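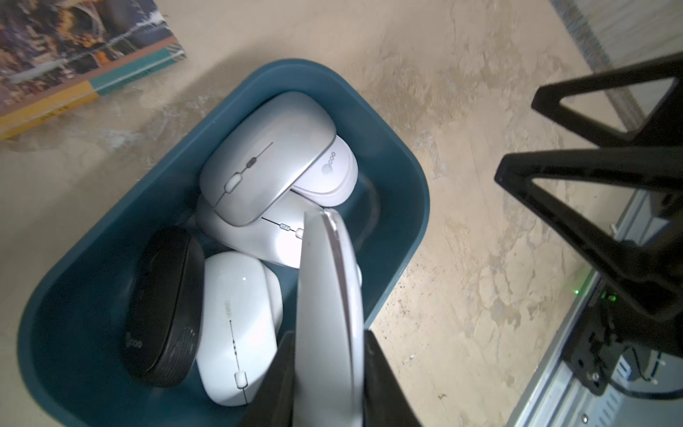

Vaccine storage and clinic room checklist, with comments
Drultovholm Community Clinic, second inspection
December 11, 2021
Inspector: Catherine Gourlay. Present for the clinic: Wycliffe Mrema, Siu-ming Lau.

Print this page
E-mail this page

The clinic says every item from the November visit has been closed. I was sent a one-page letter to that effect and I have read it twice without finding a single temperature in it. One item I will give them without argument is shared computer gear. The old mice from the intake desks are out of use and piled in a dark teal plastic bin with rounded corners, a silver-white wireless one on top, and the desks now have wipeable ones. Fine. That was the cheapest item on the list and it was done first. The rest follows in the order I walked it.

1. Main vaccine refrigerator, temperature in range at time of visit
PASS. The display and my own probe agreed. I would be more impressed if I had not announced the visit.

2. Temperature log, twice daily, initialed
FAIL. The log is complete, and that bothers me. Every entry for three weeks is in the same pen, same slant, same reading. Mr. Mrema says the unit is very stable. No refrigerator opened all day by a walk-in clinic is that stable. Download the data logger and send me the file, not a summary of it.

3. Data logger calibration certificate
PARTIAL. There is a certificate. It carries the serial number of the logger that was replaced. The new one, a Tivova, has a sticker that says "calibrated" and no date. A sticker is not a certificate.

4. Measles doses kept in original cartons, away from light
PASS, with a comment. Cartons closed, lids on. Stock on the shelf matched the stock sheet at 789 doses. One carton was pushed against the back wall, where things freeze. Moved while I stood there.

5. Diluent stored and labeled with its vaccine
PASS.

6. Expiration dates, oldest stock in front
FAIL. Two cartons were in the wrong order. Ms. Lau fixed them and asked if I could mark it as a pass. No. The list records what I found when I opened the door.

7. Backup power
NOT VERIFIED. I was told the Huttunen generator starts by itself within a minute. I asked to see it. The key was with someone who was off shift. Same answer as last time, different person off shift. This goes down as a fail if it is not shown to me at the next visit.

8. Emergency transport plan
PARTIAL. The plan is posted and readable. The receiving site is the Braveo pharmacy, and when I called, the woman who answered had never heard of the arrangement. Get it in writing. Include an after-hours number and call it yourselves.

9. Isolation room for suspected measles cases
FAIL. The door does not close fully. A wedge of folded paper keeps it from swinging open, so air goes both ways all day. The room was also being used to store chairs. I was told it is "rarely needed" - that is what was said at two other clinics before they needed it.

10. Staff immunity records
PARTIAL. The letter claims 95 percent of staff have proof on file. I pulled folders at random and 4 had a signed statement where a lab result or dose record should be. "I had it as a child" is not proof. Glykeria Andreadis in personnel has the list of names.

11. Screening questions at the front desk
PASS. Asked of each patient I watched, including the rash question. The best part of the visit.

12. Sharps containers
PASS. Mounted, none above the fill line.

Overall: NOT CLOSED. Items 2, 6 and 9 need correction. Items 3, 7, 8 and 10 need papers I can read. Send everything to Beathag Cowie with the item number in the subject line. I do not need another cover letter.

The next visit will be early in 2022 and I will not be calling ahead.

C. Gourlay

Print this page
E-mail this page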